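수신: Brullport 연구지원 담당 부서
제출: Nakden 조작연구실
과제명: 손에 쥐는 그리퍼로 수집한 시연의 접촉면 상태 편차와 모방학습 정책의 파지 성능
보고 구분: 2차 진행 보고
작성일: 2022년 4월 12일

## 1. 보고 범위

본 보고서는 1차 진행 보고 이후 수행한 시연 수집, 자료 정제, 정책 학습 및 평가 결과를 정리한 것이다. 협약서에 기재된 세부 과업 가운데 수집 절차의 표준화와 접촉면 상태의 영향 분석을 중심으로 기술하며, 장비 도입과 인력 관련 사항은 변동분만 적는다. 예산 집행 내역은 별도 서식으로 제출하므로 본문에서는 다루지 않는다.

1차 보고에 대한 검토 의견 중 답변이 필요한 사항은 두 건이었다. 하나는 시연 제외 기준이 수집자의 판단에 지나치게 의존한다는 지적이고, 다른 하나는 접촉면 마모와 과업 난이도가 분리되지 않은 채 비교되었다는 지적이다. 두 의견 모두 타당하다고 판단하여 수집 계획에 반영하였으며, 해당 내용은 3절과 5절에 기술하였다.

## 2. 과제 개요와 현재 위치

본 과제는 사람이 그리퍼를 직접 손에 쥐고 물체를 다루는 방식으로 얻은 시연이 로봇 팔의 조작 정책을 학습하는 데 어느 정도까지 쓰일 수 있는지를 검토한다. 이 방식은 원격조종에 비해 수집 준비가 간단하고 작업 동작이 자연스럽다는 장점이 있다. 반면 수집 도구의 물리적 상태가 시연마다 조금씩 달라질 수 있고, 그 차이가 기록에 남지 않으면 학습 단계에서 원인을 추적하기 어렵다.

1차 보고 기간에는 수집 도구의 기구부와 영상 기록 체계를 정비하고 예비 시연을 확보하였다. 이번 기간에는 그 결과를 바탕으로 본 수집을 진행하고, 손가락 끝에 부착한 폼 패드의 상태를 독립 변수로 다루는 비교 실험을 수행하였다. 계획 대비 진행 상황은 다음과 같다.

| 과업 | 계획 | 현재 상태 |
|---|---|---|
| 수집 절차서 개정 | 이번 기간 내 완료 | 완료 |
| 본 수집 | 이번 기간 내 완료 | 완료 |
| 접촉면 상태 주석 | 이번 기간 내 완료 | 완료, 일부 재검토 중 |
| 정책 학습 및 기준 평가 | 이번 기간 내 완료 | 완료 |
| 외부 현장 재현 | 다음 기간 착수 | 사전 협의 중 |
| 자료 공개본 작성 | 8월 | 초안 작성 중 |

## 3. 시연 수집

### 3.1 수집 환경

수집은 연구실 내 목재 작업대에서 이루어졌다. 조명과 작업대의 위치를 고정하고, 시연 사이에 물체의 초기 위치만 정해진 표에 따라 바꾸었다. 작업대 위의 물체는 과업에 쓰이는 것과 쓰이지 않는 것을 구분하여 수집 기록에 적었다. 배경 변화가 정책에 미치는 영향은 이번 분석의 대상이 아니므로 배경 조건을 일부러 흔드는 절차는 두지 않았다.

과업은 물체를 집어 지정된 자리로 옮기는 것과, 얇은 물체의 가장자리를 물어 방향을 바꾸는 것의 두 종류로 한정하였다. 앞의 과업은 패드의 넓은 면으로 물체를 누르는 동작이 주를 이루고, 뒤의 과업은 패드의 끝과 모서리에 접촉이 집중된다. 패드 상태의 영향이 접촉 부위에 따라 다르게 나타나는지를 보기 위한 구성이다.

### 3.2 수집량과 제외 기준

본 수집에서 확보한 시연은 모두 153건이다. 이 가운데 29건은 개정된 제외 기준에 따라 학습 자료에서 빠졌다. 제외 기준은 아래와 같이 문서화하였고, 수집자가 아닌 검토자가 영상만 보고 적용하도록 하였다.

- 파지 시점에 물체와 손가락 끝이 모두 화면 밖에 있는 경우
- 시연 도중 그리퍼를 쥔 손의 자세를 바꾸어 궤적이 끊긴 경우
- 자세 추정이 복원되지 않은 채 시연이 끝난 경우
- 시연 전 상태 기록이 누락된 경우

예비 수집에서는 수집자가 스스로 실패라고 판단한 시연을 삭제할 수 있었으나 이번에는 허용하지 않았다. 물체를 놓쳤다가 다시 집은 시연도 위 기준에 해당하지 않으면 그대로 남겼다. 이로 인해 자료의 외형은 예비 수집보다 고르지 않지만, 미끄러짐과 그 이후의 복구 동작이 보존되어 접촉면 상태를 분석하는 목적에는 더 적합하다.

제외된 시연은 삭제하지 않고 사유와 함께 별도 보관하고 있다. 검토 의견에서 요청한 바와 같이, 제외분을 포함하여 학습한 결과도 참고용으로 산출하였으며 4절에 함께 적었다.

### 3.3 기록과 주석

수집 기록은 연구실 내부 도구인 Flivia로 관리한다. 이번 기간에 Flivia에 추가한 기능은 시연 직전 정지 화면의 의무 저장과 좌우 패드 상태의 개별 입력이다. 이전에는 그리퍼 하나에 대해 상태 값을 하나만 기록하였기 때문에 한쪽 패드만 손상된 경우를 표현할 수 없었다.

패드 상태는 양호, 표면 손상, 가장자리 손상의 세 등급으로 구분하였다. 표면 손상은 접촉면에 눌림이나 보풀이 있으나 외곽이 유지된 상태를 가리키며, 가장자리 손상은 외곽이 찢기거나 층이 들떠 접촉 형상 자체가 달라진 상태를 가리킨다. 등급은 주석자가 정지 화면을 보고 부여하고, 경계에 해당하는 경우에는 실물 점검표를 참조하도록 하였다. 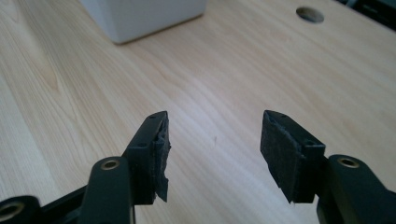 읽는 시간 20분

좌우 패드를 별도로 기록할 필요성은 두 손가락을 벌린 상태의 화면에서 쉽게 확인된다. 왼쪽 패드는 가장자리가 찢기고 해졌으며 아래쪽에 벗겨진 조각이 늘어져 있어 가장자리 손상으로 분류된다. 오른쪽 패드는 대체로 곧은 외곽을 유지한 사각형이고 아래 모서리가 약간 고르지 않은 정도이다. 종전 서식대로 그리퍼 단위의 값 하나만 남겼다면 둘 중 어느 쪽을 기준으로 삼더라도 다른 쪽의 정보가 사라진다.

주석 과정에서 가장 많이 논의된 부분은 표면 손상과 가장자리 손상의 경계였다. 폼 재질의 특성상 모서리가 조금 내려앉은 상태와 일부가 떨어져 나간 상태가 화면에서는 비슷하게 보일 수 있다. 검토자 간 의견이 갈린 시연은 낮은 등급으로 일괄 처리하지 않고 미확정으로 표시한 뒤 주 분석에서 분리하였다. 해당 시연의 재검토는 현재 진행 중이며, 등급 정의문에 대표 화면을 첨부하는 방식으로 기준을 보완하고 있다.

## 4. 학습 및 평가 결과

### 4.1 학습 조건

정책은 손목 위치에서 얻은 영상과 손가락 간격을 입력으로 받아 짧은 구간의 상대 움직임을 출력한다. 모든 비교 조건에서 망의 구조, 학습 횟수, 영상 전처리를 동일하게 유지하였으며, 조건별로 달라진 것은 학습 자료의 구성뿐이다. 비교한 구성은 다음과 같다.

1. 상태 구분 없이 전체 유효 시연을 사용한 구성
2. 양쪽 패드가 모두 양호한 시연만 사용한 구성
3. 전체 유효 시연을 사용하되 좌우 상태 등급을 추가 입력으로 제공한 구성
4. 제외분까지 포함한 참고 구성

둘째 구성은 자료의 양이 줄어들기 때문에 다른 구성과의 단순 비교가 어렵다. 이를 보완하기 위하여 첫째 구성에서 같은 수의 시연을 무작위로 뽑아 학습한 대조 정책을 함께 두었다.

### 4.2 평가 방법

평가는 로봇 팔에 동일한 형식의 손가락과 패드를 장착하여 수행하였다. 각 구성과 과업의 조합마다 20회씩 시행하였고, 물체의 시작 위치는 수집에 쓰지 않은 별도의 표에서 가져왔다. 시행 순서는 구성 사이에 섞었으며, 평가를 진행하는 인원에게는 어떤 정책이 실행되는지 알리지 않았다.

성공 여부 외에 첫 접촉에서의 파지 유지, 재시도의 유무, 물체를 내려놓을 때의 자세를 함께 기록하였다. 패드는 평가 시작 전에 새것으로 교체하고, 손상 조건의 평가에서는 한쪽만 손상된 패드로 바꾸어 동일한 표를 반복하였다. 손상된 패드를 왼쪽에 둔 경우와 오른쪽에 둔 경우는 따로 집계하였다.

### 4.3 주요 결과

집어 옮기기 과업에서는 네 구성 사이의 차이가 작았다. 넓은 면으로 누르는 동작에서는 패드 외곽이 손상되어 있어도 남은 면적이 접촉을 유지하는 것으로 해석된다. 상태 등급을 입력으로 제공한 구성도 이 과업에서는 뚜렷한 이득을 보이지 않았다.

얇은 물체의 방향을 바꾸는 과업에서는 양상이 달랐다. 양호한 시연만으로 학습한 정책은 새 패드에서 안정적으로 동작하였으나, 한쪽 패드가 손상된 조건에서는 물체의 가장자리를 얕게 물고 그대로 진행하다 놓치는 경우가 반복되었다. 전체 유효 시연으로 학습한 정책은 새 패드에서 다소 깊게 무는 경향이 있었고, 손상 조건에서는 첫 파지에 실패한 뒤 다시 접근하는 동작이 관찰되었다. 이 복구 동작은 수집 자료에 남겨 둔 재파지 시연의 영향으로 보이나, 해당 시연을 제거한 학습과의 비교를 아직 수행하지 않았으므로 결론은 보류한다.

상태 등급을 추가 입력으로 준 구성은 손상 조건에서 가장 안정적이었다. 손상된 쪽을 알려 주었을 때 정책이 접근 방향을 조금 틀어 온전한 패드의 모서리를 먼저 대는 사례가 확인되었다. 등급을 일부러 반대로 입력한 점검에서는 이 동작이 반대편에서 나타났고 성공 횟수도 줄었다. 정책이 등급 입력을 실제로 사용하고 있다는 근거로 판단한다.

제외분을 포함한 참고 구성은 두 과업 모두에서 첫째 구성보다 나은 결과를 내지 못하였다. 궤적이 끊긴 시연이 포함되면서 접근 마지막 구간의 움직임이 불안정해지는 현상이 있었다. 개정된 제외 기준을 유지하는 것이 적절하다고 본다.

### 4.4 해석상의 제한

위 결과는 한 종류의 폼 재질과 한 종류의 손가락 형상에서 얻은 것이다. 단단한 고무나 요철이 있는 접촉면에서도 같은 경향이 나타날지는 확인되지 않았다. 또한 손상 정도를 등급으로만 다루었으므로 손상 면적이나 들뜬 층의 두께와 같은 연속적인 양과의 관계는 본 보고의 범위에 포함되지 않는다.

손상 패드는 실제 사용으로 마모된 것을 썼으며, 형상이 서로 같지 않다. 동일한 손상을 인위적으로 재현하는 방안도 검토하였으나 절단한 패드와 사용으로 해진 패드는 마찰 특성이 달라 대체하기 어렵다고 판단하였다. 대신 평가에 쓴 패드를 모두 보관하고 평가 전후의 상태를 기록하였다.

## 5. 검토 의견에 대한 조치

제외 기준의 주관성에 대해서는 3.2항에 적은 바와 같이 수집자와 판정자를 분리하고 사유를 기록하는 방식으로 조치하였다. 판정 결과와 사유는 Flivia에서 시연별로 열람할 수 있으며, 요청 시 원본 영상과 함께 제공한다.

마모와 과업 난이도의 분리에 대해서는 수집 순서를 조정하였다. 예비 수집에서는 쉬운 과업을 먼저, 어려운 과업을 나중에 진행하여 패드 손상이 뒤의 과업에 몰렸다. 본 수집에서는 과업을 교대로 배치하고, 패드 교체 시점도 과업 경계와 일치하지 않도록 하였다. 그 결과 두 과업 모두에서 세 등급의 시연이 확보되었다. 다만 가장자리 손상 등급은 여전히 얇은 물체 과업에 더 많으며, 분석에서는 과업별로 나누어 비교하는 방식으로 처리하였다.

## 6. 장비와 운영

수집용 그리퍼의 기구부에는 설계 변경이 없었다. 연결부의 나사 풀림을 점검하는 항목을 수집 전 점검표에 추가하였고, 손가락의 완전 개방 상태와 완전 폐쇄 상태를 각 묶음의 처음과 끝에 기록하도록 하였다. 이 기록은 손가락 간격의 영점 변화를 확인하는 데 쓰인다.

패드 교체 기준은 당분간 시간이나 횟수로 정하지 않는다. 본 과제의 목적상 손상된 상태의 시연도 필요하며, 상태 기록이 정확하면 교체 시점 자체를 엄격히 통일할 필요는 낮다. 접착층이 분리되어 패드가 손가락에서 움직이는 경우에만 즉시 교체하도록 절차서에 명시하였다.

부품 조달에서는 폼 시트의 납기가 계획보다 늦어졌다. 평가용 물량을 우선 배정하여 일정에는 영향이 없었으나, 외부 현장 재현에 필요한 물량은 추가 발주가 필요하다. 두께와 재질 번호가 같은 제품으로 한정하여 발주할 예정이다.

## 7. 다음 기간 계획

다음 기간의 중심 과업은 Yusuf 현장에서의 재현 수집이다. 현장 담당 부서와 작업 공간 및 영상 보안 조건을 협의하고 있으며, 수집 절차서와 점검표의 현장용 판을 전달하였다. 현장 수집은 연구실 인원이 참관하되 시연 자체는 현장 인원이 수행한다. 절차서만으로 같은 품질의 기록을 얻을 수 있는지를 확인하는 것이 목적이며, 수집 도중 연구실 인원이 시연 방법을 교정하지 않는다.

분석 측면에서는 다음 사항을 순서대로 진행한다.

- 재파지 시연을 제거한 학습과의 비교
- 미확정으로 분리한 시연의 재주석 및 주 분석 반영
- 정지 화면에서 패드 상태를 추정하는 분류기 시험
- 상태 입력에 오류가 섞인 경우의 정책 성능 점검

분류기 시험은 주석자의 등급을 대체하기 위한 것이라기보다 누락과 오기를 찾아내는 보조 수단으로 계획하고 있다. 분류기의 출력이 주석과 다를 때 해당 시연을 검토 목록에 올리는 방식이며, 등급을 자동으로 고치지는 않는다.

자료 공개본은 8월 제출을 목표로 한다. 공개 범위에는 유효 시연의 영상과 궤적, 좌우 패드 등급, 제외 사유표, 평가 기록이 포함된다. 제외된 시연의 원본 영상을 함께 공개할지는 용량과 현장 보안 조건을 고려하여 귀 부서와 협의한 뒤 정하고자 한다.

## 8. 협의 요청 사항

첫째, 폼 시트 추가 발주를 재료비 항목 안에서 조정하여 집행하는 데 대한 확인을 요청한다. 총액의 변동은 없으며, 미사용으로 남은 기구 가공비의 일부를 전용하는 내용이다.

둘째, Yusuf 현장 수집분의 보관 위치에 관한 승인을 요청한다. 현장에서는 영상의 외부 반출 전에 자체 검토를 거치기를 희망하고 있어, 검토가 끝날 때까지 현장 저장 장치에 보관하는 안을 제시하였다. 이 경우 연구실의 일일 점검은 영상 없이 수집 기록만으로 이루어지므로, 점검 항목 일부를 현장 인원에게 위임하여야 한다.

셋째, 평가 항목에 손상 패드 조건을 정식으로 추가하는 것에 대한 의견을 구한다. 협약서의 성과 지표는 새 패드 조건의 성공률만을 정하고 있으나, 4.3항의 결과에 비추어 손상 조건의 성능을 병기하는 것이 과제의 취지에 부합한다고 판단한다. 지표를 변경하지 않더라도 최종 보고에는 두 조건을 모두 수록할 예정이다.

## 붙임

- 수집 절차서 개정본
- 시연 제외 기준 및 사유표
- 패드 상태 등급 정의문
- 구성별 평가 기록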